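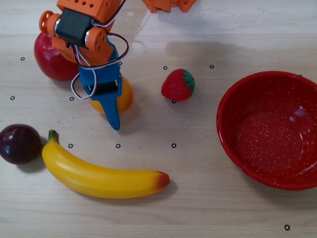 To the Capital Requests Office, Macedo.
From the Sorting Unit, Plomine Street Annex.
September 22, 2020.

The Unit acknowledges receipt of the Office's letter, in which our request for 2 additional arms was returned unsigned for the third time. The Office asks that we restate the need in plain terms. We do so below.

The Unit was established to place fruit in a bowl. The first arm was purchased under the Clarkiment agreement, at a cost the Office described then as final. It has a blue finger and works at a wooden table marked with small black rings. The fruit consists of an apple, a banana, a plum, a strawberry and one orange fruit, which the inventory lists as an orange and the insurance schedule lists as a peach. The Unit has asked for a ruling on this point and will follow whichever name is adopted.

In its reply, the Office proposed that the Unit reduce the fruit.
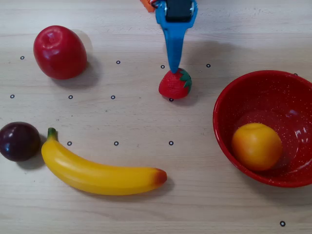
The Unit has considered this proposal with care. Removing the plum would save nothing, as the plum was a gift. Removing the strawberry would require a new form, and the form was withdrawn in August. The bowl is leased from Plitura for a term of 30 years and may not be returned without fruit.

We are further asked to explain the line reading "company, 500." The Unit regrets the wording. The night log shows that the arm, when left without instructions, lowers its finger to the strawberry and stays there until morning. It has done so on 100 nights. The supplier found no fault and billed us for the visit. The clerk who prepared the budget had read the log through before typing that line, and no one in the Unit wished to strike it out.

We therefore amend the request. One arm will be enough. It need not be new, and it need not sort. It should be of the same height as the first and should fit on the opposite side of the table, where the light from the street comes in.

Should the Office decline, we ask that the lamp above the table be left on after hours, and that the cost be entered under maintenance.

Respectfully submitted,
The Sorting Unit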